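The Long Table at Platetley, in Pictures
November gallery

Hello again, and welcome to the November page. A good many of you liked the pages on the shelves and the sink, and a few of you wrote to say I had skipped the one piece of furniture you most wanted to see. So we have come to the long table. I am very fond of it and I have a lot to say, so the pictures are spread through the talk this time instead of being lined up in a row at the end. Get yourself something warm to drink and scroll along as slowly as you like.

The table came to us when the old Plondix rooms in Platetley were being cleared out. I had gone over to look at some shelving and came home talking about nothing else. It took us three tries to get it through the door, the last of them with the door off its hinges, and by the time it was where we wanted it we had all sat down on the floor and were eating crackers out of the box. I would do it again tomorrow. There is something about a big plain top that makes you want to set things out on it, and I have felt that way about tables since I was small enough to sit under them.

What people ask about first is the color. Brown is what I call it, and brown is what you would write down if you had to fill in a form, but it wanders quite a bit with the hour and the lamps. In the early part of the morning it goes so cool and gray that you would swear we had swapped it for another one. By supper it has warmed up again. I have tried to match it with paint for the shelf brackets and given up, and I have a row of little sample pots to show for my trouble.

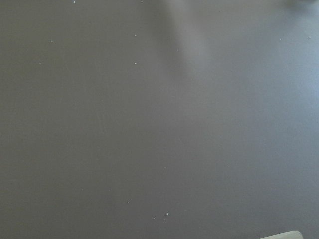 Gray where the light falls, and the usual tiny specks.

About those specks. Wiping down is a subject I could go on about, and I will for a minute, as so many of you have written asking what we use. Mostly we use a damp cloth and then a dry one. I was given a bottle of Ollora as a present and it does a nice job and smells of oranges, but I keep it for sticky days. On an ordinary day, a cloth wrung out well is plenty. Start at the far end and come toward yourself, and catch the crumbs in your hand at the edge. Don't skip the dry cloth! A dark flat top shows every streak you leave on it, and you will be looking at those streaks all through your next job.

I also like to do a pass in the middle of things. If we have been scooping or measuring, there is always a bit that gets away, and a quick sweep while the bowls are still out saves you from setting a clean tray down on top of a gritty patch and then hearing it scrape. I know some of you prefer to leave it all to the end. My sister does, and her kitchen is lovely, so I won't argue with anybody about it.

Now for what lives on the table, which I suppose is the real reason for this page. I have a rule that things with a job stay out and things without one go on the shelf, and I break it cheerfully every week. The small bowls have a job. We started with a set of six, all different colors, from Magaña on the corner, where they keep the odd kitchen pieces in bins by the window and let you dig for as long as you want. A bowl that size is right for a spoonful of this or that, for lemon slices, for buttons if you're sewing, for the little screws out of something you've taken apart and hope to put back together. They get borrowed, they go home with people under foil, and they come back (mostly).

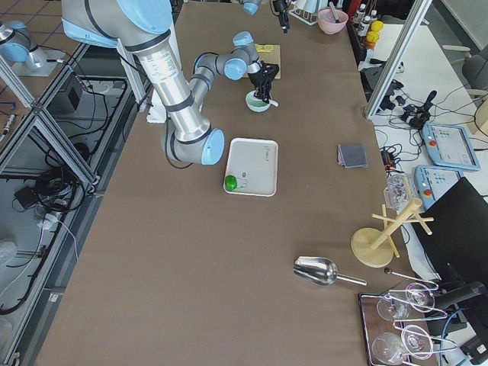
The dish rack is another thing I went back and forth on. For a long time I thought a rack belonged at the sink and nowhere else. Then I got tired of walking a wet bowl across the room and back for every little rinse, and a small white rack down at the far end of the table settled the matter. It holds very little, and I have come to like that about it. You can't let things pile up in a rack that size. You dry what's there and put it away, or you have no place for the next piece.

Trays have turned out to be the other great peacemaker. A white tray with a raised rim will keep a round thing from rolling onto the floor, and anybody who has chased a lime under a cabinet knows what that's worth. It also tells people, without your having to say so, that whatever is in it belongs to a job somebody is in the middle of. I leave mine in the middle of the table when I go to answer the door, and I come back and it's just as I left it. Take the tray away and put the very same things down loose, and they will be tidied off somewhere kind and helpful where I won't see them again until spring.

And a folded cloth, always, within reach. I like dark gray for this. White ones look sweet for a day and then they look like a reproach. Fold it flat and it takes up hardly any room, and you can set a hot lid on it in a pinch, or a dripping spoon, or lay it under a bowl that wants to skate around while you stir.

That brings me around to scoops, and I am going to be a bit silly about scoops. I used cups and mugs and an old jar lid for most of my life and thought that was perfectly all right. Then I was at Magaña again, digging in the bins for a bowl to replace one that had wandered off, and there was a stainless steel scoop, wide and curved with a plain straight handle. I stood there holding it like a fool. It weighed just what it should. I bought it, and I forgot the bowl.

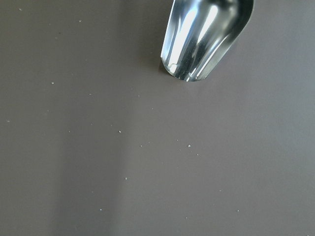
What I had never understood about the shape is how much the rounded lip does for you. A flat edge digs into the corner of a bin and stops, but a rounded one slides down the side and along the bottom and comes up full. The sides come up too, so you can carry rice or flour or birdseed the length of the table without leaving a trail, provided you don't get greedy and heap it. I do get greedy, so please see my earlier remarks about crumbs.

It likes to be dried right after washing. Steel doesn't mind a little water, I know, but a polished scoop will spot if you let it drip, and the spots bother me more than they should. I go over the inside with the dry cloth, then the lip, then down the handle. If you have one with a seam where the handle joins on, run a corner of the cloth along there as well. Flour gets in and turns to paste, and paste turns to something a good deal harder than paste.

When the sorting days come, we set up in nearly the same order each time, and I have found it helps newcomers enormously. The big containers go at one end, the small bowls toward the other, and the scoop waits in between with its handle toward whoever is working. A spoon goes to each little bowl so that nobody is reaching across for one. Then there is the stretch of table you leave open, and that is the part people find hardest. It looks like wasted room. Somebody always wants to fill it with a plate of cookies. But you need a place to put the thing that's in your hand when the phone rings, and you need a place for your elbows, and if you're lucky you need a place for the cookies later on.

I have tried running cookies and sorting at the same time. We had sunflower seeds in the shortbread for two weeks and everyone was very gracious about it.

The last job of the day is my favorite, and I'll confess I usually send people home before I get to it. The cloths go in the wash, the little bowls get stacked any old way, and I do the top from the far end toward myself, the way I told you. After that I stand there a while. The top picks up a long pale shine where the light comes over it, and the rest of it goes soft and brown, and I think about what we might lay out on it next time. Jars, possibly. I have been promising everybody jars. 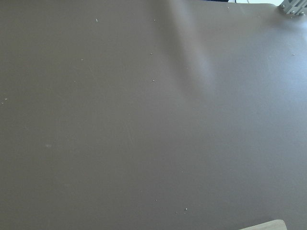

Dwight Gagnon wrote in to say that he wipes his own table in the other direction, from himself toward the far end, and then walks around to meet the crumbs. He says he has done it that way all his life, that his mother did too, and that he had never once wondered about it until he read the page on the sink. He also wanted to know whether the scoop can go in a dishwasher, and if it would be too narrow for dog food, as he has a large dog.

Dwight, walk around to your crumbs with my blessing. I wash mine by hand, so I can't tell you much about the dishwasher, but it isn't narrow at all and I should think the dog would be delighted. Magaña had three more in the bin by the window when I was last in. Dig down, they were under the whisks.

Jars next time, if I can find the lids.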